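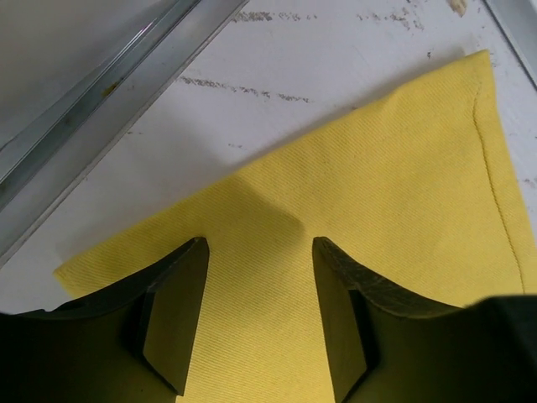

T. Ondrejka
Documentation editor, Grandudon price workbook
Revised 2024-09-23

Section 4. Building your own price index

The workbook arrives with a sample index already filled in. Delete it before you do anything else. People who leave it in place end up quoting the sample basket's inflation rate as their own, and the sample basket describes a household that does not exist. So does the official one, in my view, but that argument belongs in Section 7.

What you need first: a base month, a list of goods and services you really buy, and receipts or statements for that month. Memory will not do. Most of us remember the price of the thing that annoyed us and forget the other fifteen.

4.1 Set the base month

1. Open the Base tab and enter a month you have complete records for. The instructions below use March.
2. Type 100 in the Base Value cell. Any number would work, but everyone who reads your chart will assume 100.
3. Lock the cell.

CAUTION: Do not move the base month later to make the line look steeper or flatter. The workbook will let you. It recalculates without a warning and keeps no record of the earlier setting.

4.2 Enter the basket

4. On the Basket tab, enter up to 16 items, one per row. Each row wants a name, a unit, a quantity bought in the base month, and the price paid.
5. Be narrow. "Coffee, ground, one pound" can be priced again next month. "Groceries" can't.
6. Enter rent or the mortgage payment on its own row. If you own your home outright, leave the row blank. Version 2 of the workbook had a field for what you would have paid yourself in rent, and I argued for taking it out. An imagined payment is not a price.
7. Press Check Rows. Any line with a missing quantity turns gray and is dropped from the total.

Note: The basket is weighted by what you spent in the base month. That makes it a Laspeyres index, the fixed-basket kind. It will tend to overstate the rise in your costs if you switch to cheaper goods when prices go up. The usual cure is to let the basket change every month, and then you no longer know whether the number moved on account of prices or on account of you. Pick which problem you would like to have. The default setting picks the first.
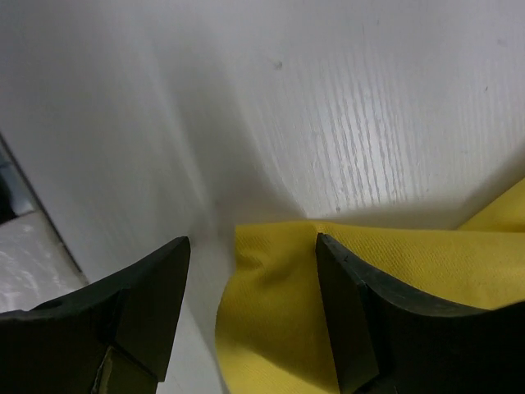 4.3 Record later months

8. Copy the Month template and rename it. Use the same stores if you can.
9. Enter the new price for each item. Leave the quantities alone.
10. If the package has shrunk, enter the new price divided by the new size, then multiply by the old size. The Unit Helper does this for you, and it is the one automatic feature I trust without checking.
11. If an item has disappeared, mark it Gone and carry the last price forward for no more than four months. After that, replace it and fill in the Splice box.

CAUTION: A splice assumes that the old item and the new one were equally good value on the day you swapped them. Sometimes they were. If more than a few of your rows have been spliced, start a new index.

4.4 Quality adjustment (off by default)

The Adjust column lets you mark a price down when you believe the product has improved. A phone costs the same as the old one and has a better screen, so its "real" price is said to have fallen. Perhaps it has. You still paid the full amount at the register, and no two users who tested this column at our Ilstead workshop gave the same adjustment for the same phone.

12. To use it anyway, go to Settings and switch on Adjust.
13. Write your reason in the Comment cell. The column will not calculate with the cell empty.
14. Print the index with and without the adjustment and keep both.

4.5 Reading the result

The Result tab shows one number with one decimal place. The decimal is there because early users complained when it wasn't. Nothing in a household basket justifies it, and you can hide it under Settings, Display.

Do not compare your figure with a neighbor's, or with a published national rate, and decide that one of you is lying. An index answers a question about one list of goods bought by one buyer. Averages of such lists are useful for some purposes — contracts, mostly — and they are easily mistaken for something that happens to everybody equally. New money and new prices don't reach everyone at the same time, and a single number has no way to show it. The Rows view does a little better. Look there first.

If the Result tab shows eight dashes, a base price is missing. Go back to step 7.

Files saved in the Stindinitz edition open normally, but their month names must be retyped by hand.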